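The decluttering coach who would like you to buy fewer boxes

Hubert Chmielewska answers the door in socks and tells me to keep my shoes on, because the floor is cold and he doesn't care about the floor. I had expected a different sort of house from a man who charges 200 dollars for a two-hour visit to help people get rid of their things. There is a stack of newspapers on the stairs. There is a bicycle wheel in the bathroom, with no bicycle anywhere that I can find.

"I know what you're thinking," he says. I tell him I'm thinking about the wheel. He says it belongs to his brother-in-law.

I should say up front that I don't have much faith in his line of work. I have read the books. I have held up a sweater and asked it a question. Three years ago I paid a woman in Claltdale to put my pantry into clear tubs, and by October the tubs were full of other, smaller tubs. So when a reader wrote in to suggest I talk to Chmielewska, who has been clearing out family homes in Carnberg for most of a decade, I went mostly to find out what the catch was.

His pitch is that storage is the problem. People call him when they've run out of places to put things, and the first thing he does is ask how many containers they own. In one house on the east side of town the answer, after they had gone through the garage, was 464. "She counted them because I made her," he says. "Shoe boxes, bins, cookie tins, the baskets inside the bins. A lot of them were empty. She'd bought them for a day when she would be organized."

I ask whether that's a real number or a number for a brochure. He goes to a drawer and gets out a spiral notebook, and there it is in blue pen, with tally marks running over two pages. I can't rule out that he made the marks himself. He seems to find this funnier than I do.

We get to children's things, which he calls the hardest category. Parents will let go of a dining table before they let go of a bag of drawings, and the supplies are almost as bad. "Nobody throws out a crayon," he says. "You have the long one that still works, and you have the stub, and you keep the stub because it still works too."

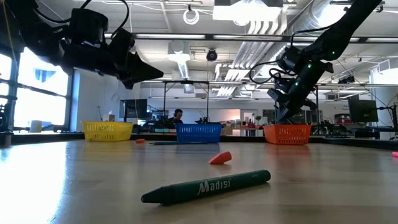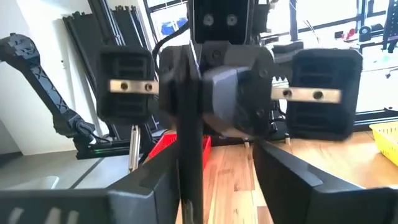
Words by Hubert Chmielewska's least trusting client
Columnist, home and money pages

His rule for a family with small kids is that each child gets one container for art supplies, and when it's full, something goes out before anything comes in. I point out that this is the same rule in every magazine I've ever picked up in a dentist's office. He agrees. "I didn't invent anything," he says. "I've never said I did. People know all of it before I get there."

Then what is the 200 dollars for?

"For me to sit there while they do it."

It's a better answer than I wanted, though it does raise the matter of what happens when he leaves. I ask how many of his clients stay cleared out a year later. He doesn't know. He sends a card at six months and some of them write back. The ones who write back are doing fine, he says, and then he stops, and admits that those would be the ones who write back.

He has a longer program too, four visits for 550 dollars, and I press him on it. If people already know what to do, why would they need him four times? He says most don't, and that he has talked plenty of them out of it. Later I call two former clients whose names he gave me, so make of that what you like. One, a retired bus driver, had the single visit and says the hall closet is still good and the basement is a disgrace. The other took all four. She told me the house was much better, then asked me twice whether her husband would be able to tell which client she was.

Chmielewska came to this from moving furniture. He worked for a firm called Bruvemis in his twenties, carrying other people's boxes up and down stairs, and he noticed that some boxes came back around. He would move a family, move them again four years on, and recognize his own handwriting on a carton that still had the old tape across it. "They paid us to carry it twice," he says. "I asked one guy what was in it. He said cables."

His grandmother, Mrs. Jabłońska to the whole street, kept everything she was ever given and could put her hand on any of it in a minute. He brings her up without my asking, and I wonder aloud if she doesn't sink his whole argument. He thinks it over for longer than I expect. "She had one house for sixty years and nothing to do in the evenings," he says. "If you've got that, keep what you want."

Before I go I ask him to look at a photo of my pantry on my phone. He scrolls, enlarges something, and asks what's in the third tub from the left. I tell him lids. He asks what they're lids for, and I say I'd have to check.

I haven't booked a visit. I did throw out the lids, and the following week I needed one of them.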